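About Brurkier Preserving Kitchen

We love a full jar! That's how most of our conversations start, and it's a fair way to start this page too. Brurkier is a small preserving school and shared kitchen, and we teach people to pickle, bottle and store the vegetables they grow, swap or bring home from the market by the boxful. Some of our students have a backyard overflowing with zucchini. Others live in a flat with one pot of chillies on the balcony and want to know what to do with the lot before they go soft.

How we got going

Thirumalai Warrier and Oranuch Saithong met over a crate of capsicums that neither of them could finish alone. They split the crate, spent a long evening at Oranuch's stove and argued about sugar the whole way through (Thirumalai likes a sharp brine, Oranuch likes a rounder one, and they still haven't settled it). Friends asked for jars. Then friends asked to be shown how, and the two of them ran their first class in June with borrowed saucepans and a very long shopping list.

We moved into our own kitchen on 7 September 2019. It was a bakery before us, so we inherited deep sinks, good drains and an oven far bigger than we need. We filled the back wall with shelves the first week and have been adding to them ever since.

What happens in a class

You'll be on your feet, so wear comfy shoes! We start by sorting and washing, and everyone gets a knife and a board. Spotty ones go in the relish pot and firm ones are kept for packing whole or in halves. After that we talk through brines while the jars heat in the oven. Our house vinegar ratio is printed on a card for you to take home, along with the processing times for each jar size.

Packing is the part people remember. It takes patience to get vegetables snug without squashing them, and a chopstick is the best tool we know for chasing out air bubbles. Then it's rims wiped, lids on, and into the water bath – and while they're in there, we have lunch.

Colour is half the pleasure of it for us. We bottle a lot of red things, and a glass jar with glossy red shapes up against the side and a little bit of green showing near the top is the sort of sight that gets us reaching for the crackers.

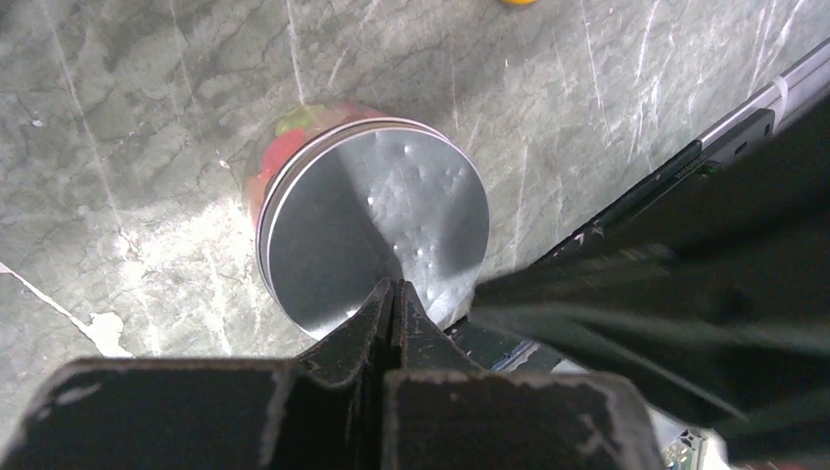

The people you'll meet

Thirumalai teaches the pickling classes and looks after our recipe book, which currently runs to 148 recipes with his pencil notes in the margins. He'll happily talk mustard seed for as long as you let him.

Oranuch runs the sauces and chilli pastes days. Her classes are loud and fast and smell amazing, and you should open a window in the car on the way home.

Kalkidan Shiferaw keeps the kitchen itself in order: bookings, aprons, jars, labels, and the big Saturday-style cook-ups we do whenever the tomatoes come in all at once. If you've emailed us, you've probably heard from Kalkidan.

Qistina Nasution joined us to teach the kids' sessions in the school holidays. The children make refrigerator pickles, so there's no boiling water to worry about, and they design their own labels. We've kept our favourites on the pantry door.

Sharing the kitchen

When there's no class on, the benches are open to members. You bring the produce and jars, and we supply the big pots, the racks, the funnels and plenty of tea towels. We have 67 members at the moment and room for a few more. Membership includes a shelf in the pantry and a spot at our jar swap, where a good chutney can get you nearly anything.

Coming to see us

Classes are capped at 20 people so everyone gets bench space. Let us know about allergies when you book, especially mustard, as it turns up in a lot of our brines. Empty jars are always welcome at the side door, labels on or off, as long as they've been rinsed.

If you're not sure which class to pick, drop in for a cuppa and a taste of whatever's open. There's usually bread.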